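Protokoll der Arbeitsbesprechung Vormachen und Fernsteuern
Projekt Jollness, Besprechungsraum bei Varnaslow, August
Beginn 9.30 Uhr, anwesend 6 Personen, eine davon am Telefon

TOP 1 Protokoll vom letzten Mal
Das Protokoll wird ohne Änderung angenommen. Der offene Punkt mit den Passwörtern bleibt offen.

TOP 2 Stand der Aufnahmen
In der Simulation liegen jetzt etwa 400 Vorführungen mit Fernsteuerung vor. Das Ziel bleibt bei 600 bis zur Übergabe an Lecomte. Beim Führen mit der Hand am echten Arm geht es langsamer, weil der Arm nach jeder Vorführung neu in die Startstellung gebracht werden muss. Es wurde gefragt, ob man beide Arten in denselben Datensatz legen darf. Beschluss: ja, aber in getrennte Ordner und mit einem Vermerk, auf welche Art vorgemacht wurde.

TOP 3 Verzögerung bei der Steuerung
Die Bedienenden melden, dass der Greifer der Handbewegung merkbar hinterherläuft. Man gewöhnt sich daran, aber die Bewegungen werden dadurch vorsichtig und haben viele kleine Pausen. Solche Pausen lernt das Modell später mit. Jostine prüft die Verbindung und schickt das Ergebnis per Mail. Bis dahin wird weiter aufgenommen, ausser am Nachmittag, wenn das Netz stark belastet ist.

TOP 4 Aufgabe mit der Kiste
Vorgemacht wird die Annäherung an die orange Kiste mit den Fächern. Es gab Uneinigkeit, wo eine Vorführung anfangen soll: schon in der Ruhestellung oder erst, wenn der Greifer bei der Kiste steht. Für die Ansicht vom Greifer aus wurde die folgende Stellung besprochen, mit der Kistenecke zwischen den beiden Fingern.

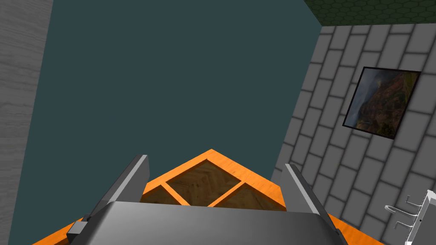 Am Telefon wurde dazu eingewendet, dass ein so später Anfang dem Modell den schwierigen Teil wegnimmt, nämlich den Weg bis zur Kiste, und dass man wenigstens einen Teil der Vorführungen von weiter weg beginnen soll. Der Einwand wurde angenommen. Pro Bedienplatz werden 3 verschiedene Startstellungen festgelegt, die Ruhestellung ist immer dabei.

TOP 5 Verschiedenes
Abgebrochene Vorführungen werden nicht gelöscht, sondern als abgebrochen markiert. Die Anleitung für neue Bedienende wird entsprechend ergänzt.

Ende 10.45 Uhr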